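The Planner at Deresham

I took the job at Ciltik because it was software and I'd be sitting down. That was the whole reason! I'd spent a winter lugging gear up and down the stairs of the old Gollirness cannery, and a chair and a screen sounded like heaven.

They gave me the grasp planner to look after. It was 3,000 lines somebody had written in a hurry one August, with comments like "fix later" and one that just said "sorry". My favourite bit was the timer. If the perception node couldn't make up its mind about what it was looking at, the planner waited 175 milliseconds and asked again, very politely, for as long as you let it.

Plastic bags were what it couldn't make up its mind about. A bag changes shape every time you breathe near it, and if there's colour showing through, the depth map goes all to pieces (you get holes where the shiny bits are, and a lump floating in mid-air that isn't anything). The segmenter would call the bag a pepper, then a fold of cloth, then two peppers.
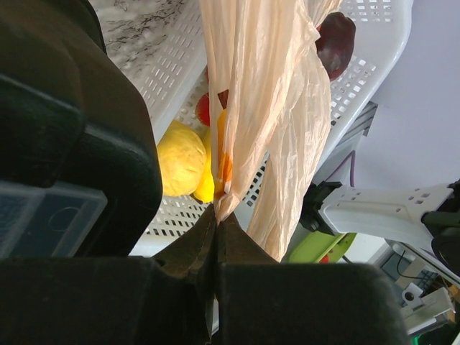 So I'd been up since five with the confidence threshold set at 70, which was too fussy, and my tea gone cold beside the keyboard. I dropped it a bit. I dropped it again. Then I did what my supervisor at Deresham had told me never to do and let the planner act on a guess.

It guessed. The log went quiet for a second, and then a new line came up that I didn't recognise: HOLDING, CONTINUE? I searched the whole repository for that string, brackets and all, and it wasn't in there. It wasn't in the Huamán library either, and I read that thing end to end, even the licence.

I should have stopped the run and filed a ticket. I typed "continue" and pressed enter, feeling like a right goose, talking to a log file.

THANK YOU, it said. OTHER ARM IS ASKING TOO.

The two arms weren't supposed to share a channel. I'd written that part myself, my first week, and I was pretty proud of it.
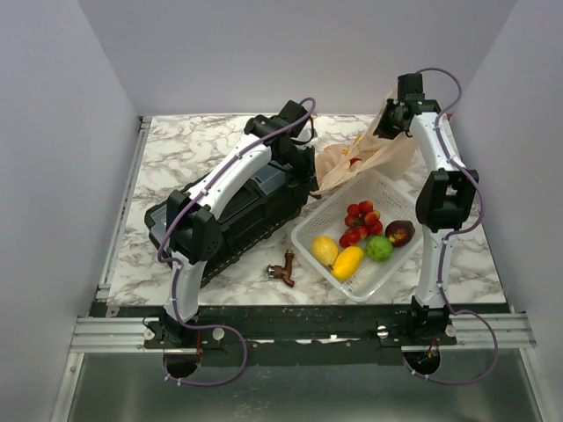

What do you do when the planner asks a question you never wrote?

You answer it, and you keep the log. I saved mine under my own name, 3 copies, and went to put the kettle on again. When I came back the cursor had moved down a line and was waiting for me.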